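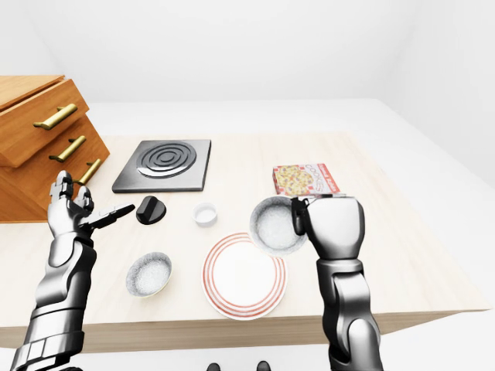
Drawers with long bar handles on a light wood tabletop.

I've been waiting all year to write this one, so bear with me if I gush a little. Zuvden, the clothing shop I've dragged half my friends into at one time or another, is opening a second store in February, and it's going to be in Teltby!

If you haven't been, Zuvden sells dresses, knits, and the kind of soft pants you can wear to a parent meeting and then straight to the couch. Owner Rohani Lumenta started out selling scarves online and now carries 467 styles between the website and the original shop on Mutach Street. I own more of them than I'm going to admit here (my closet rod came down last winter and I blame the cardigans).

I called Rohani last week and she sounded tired and very happy. "People kept driving over from Teltby and asking when we'd come to them," she told me. "I ran out of ways to say someday."

The new place will have two fitting rooms big enough for a stroller, which was the first thing I asked about. It'll also carry the full Tjoa line, her own label of wrap dresses and tunics in sizes 2 to 31. Yes, her sizing is its own thing, and there's a chart on the website. Prices stay the same in both stores, and most of the Tjoa dresses I've bought were less than a decent dinner out.

Essam Badawi, who has done alterations for the Mutach Street shop from the beginning, will split his time between the two locations. He took up a pair of pants for me in the spring and they still hang perfectly, so Teltby, you're lucky.

The address is 444 Harbor Road, next to the bakery. Gift cards bought through 25th December will work at either store, and the online shop stays open while they get everything moved in. I'm already planning what to wear to the opening, and it's probably going to be the green wrap dress again.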